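Bench check for the bagging job, with my comments
Clerow bench, two arms, paper carrier bags and soft toys. Filled in at the bench in May, tidied up afterwards.

I've been doing these checks for a while now and the form has grown a bit, so bear with me. The short version of what we're after: can a pair of arms do the sort of packing that a Saturday lad in a gift shop does without thinking? Open a bag, put a toy in it, hand it over. I keep a tick list for the safety side and scribble next to it whatever I learn about the bigger question.

1. Emergency stop within reach of the person at the bench
OK. Pressed it twice, once with each hand. I do like it on the left, but Arnaud's procedure has it on the right and I'm not going to argue over a button.

2. Speed limit set to the slow profile
OK. It's painfully slow and it should stay that way while people are leaning in to straighten bags.

3. Gripper fingers: wear, cracks, anything loose
OK, with a note. There are light scuffs on a finger, nothing I could catch a nail on. Look again at the next check.

4. Table surface clean and clear where the arms work
Advisory. A few specks of dirt on the white top, so give it a wipe before the next run. The seam between the surfaces is fine to work over, but please don't start a bag right across it.

5. Bags in good condition and the right type
OK. Plain brown paper ones with twisted paper handles, the kind you get in any nice little shop. No printing to confuse matters, and I rather like them!
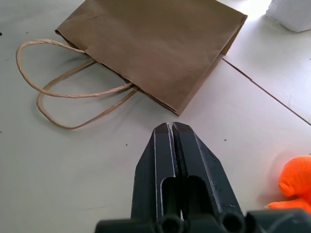 6. Handles free of the grippers before a move starts
Needs watching. This is the bit that keeps me up at night (well, until half ten). A handle is a loop, and loops go wherever they fancy. A person nudges one aside with a knuckle and never remembers doing it. The Britusix software treats the bag as a box with a hole in the top and has no idea the handles exist, so I've asked for a pause and a look before each grasp. Until we get it, whoever is on the bench does the looking.

7. Grip force on soft items
OK. Set to the Furel plush setting, which is gentle enough that I let it squeeze my thumb. Don't copy me, please, use the test block.

8. Cables on both arms
OK, comment only. They hang in loops down the arms and that's how they're meant to be, with enough slack for a full reach. I ran each arm through its whole range and watched for snags on the table edge. If you ever shorten one, tell me first, as a tight cable is far worse than an untidy one.

9. Arms can't meet in the middle
OK. The keep-apart distance is 94 mm and I tested it with a bag between them and again without. Both arms stopped when they should. It does mean they can't pinch the two sides of a narrow bag together at the rim, so folding the top over is off the menu for now.

10. Items at the back of the table
Advisory. There are cups, a bottle, a thermos and various packages along the window side. They're well back, but anything with a drink in it wants to live somewhere else during a run. I'd move the yellow cups first, they look very easy to tip.

11. Daylight
Advisory. It's a big window and the light changes all day long. Lovely for us, less lovely for the cameras. Note the blind position on your run sheet, I keep forgetting to.

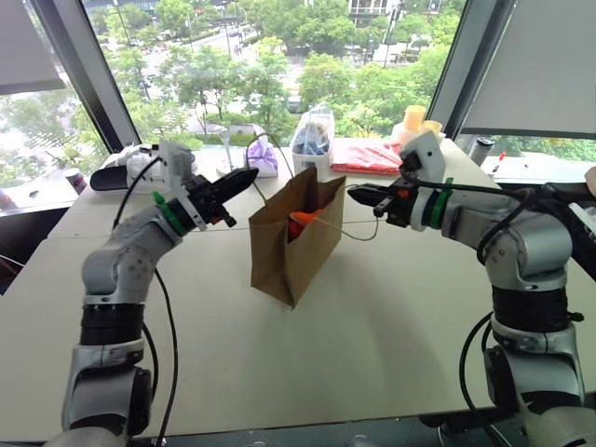 So can a machine pack a shopping bag well enough to work in a shop yet?
Our log has 1,581 tries in it, and 263 of those needed a person to step in, mostly for bags that fell over or handles that got in the way. A shop couldn't live with that many, so for now it's a bench job with somebody standing next to it.

12. Person at the bench briefed
OK. Sleeves rolled up, hair back, no lanyards. Hands stay out until both arms are parked - and parked means the light has changed, so don't go by how still they look.

13. Run sheet and log agree
Not OK. The sheet was 13 tries behind the log. I've put it right, but please fill it in as you go along and not in one big heap at the end of the afternoon.

Result: fine to run on the slow profile, with items 4, 10 and 11 sorted before the next start and item 6 left open. I'll bring a stack of the smaller bags next time, which I expect will be harder to get open.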